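Section 3. Fitting and Using the Drawer

3.1 Scope

This section applies to the Stillau side table with a single drawer, supplied by Andumov for residential and office use. It covers fitting the drawer, checking its travel, and first use. Assembly of the legs and top is described in Section 2 and must be completed before the drawer is fitted.

3.2 Before You Begin

Place the table on a level floor with clear space in front. Remove all packing material from the drawer opening. Keep a soft, dry cloth and the wax stick from the hardware bag within reach.

CAUTION: Do not lift or move the table by the drawer or by the front edge of the top. Carry it by the side aprons, with the drawer removed.

3.3 Fitting the Drawer

1. Wipe the inside of the drawer opening and the outside of both drawer walls.

2. Rub the wax stick lightly along the lower edges of the drawer walls. One pass on each side is sufficient.

3. Hold the drawer level with both hands and set the back of it into the opening.

4. Push the drawer in slowly. If it binds, withdraw it fully, check that it is square to the opening, and begin again. Do not force it.

5. Open and close the drawer 8 times over its normal travel. The movement should become even.

6. Pull the drawer well out and inspect the floor panel. It must lie flat and be seated along the side walls and the back. 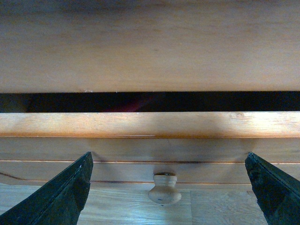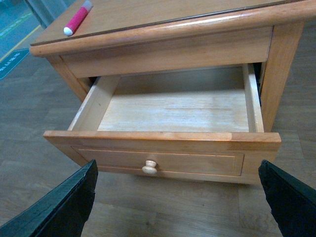 7. Return the drawer to the closed position. If it remains stiff, repeat step 2.

NOTE: Streaks and changes of tone in the grain are natural to the wood and are not covered by the warranty. The drawer floor is left paler than the stained exterior.

3.4 Use and Loading

Distribute contents evenly across the drawer floor. Store pens and markers with their caps fully closed, as ink will penetrate an unsealed surface and cannot be removed by wiping.

CAUTION: Do not lean on an open drawer. Do not leave it open where children are present.

3.5 Replacement Parts

Replacement drawers and wax sticks may be ordered from Andumov Customer Service under part reference 487. State the finish of the table when ordering.

Revised 6 September 2024. Approved by Aníbal Brandão, Product Documentation.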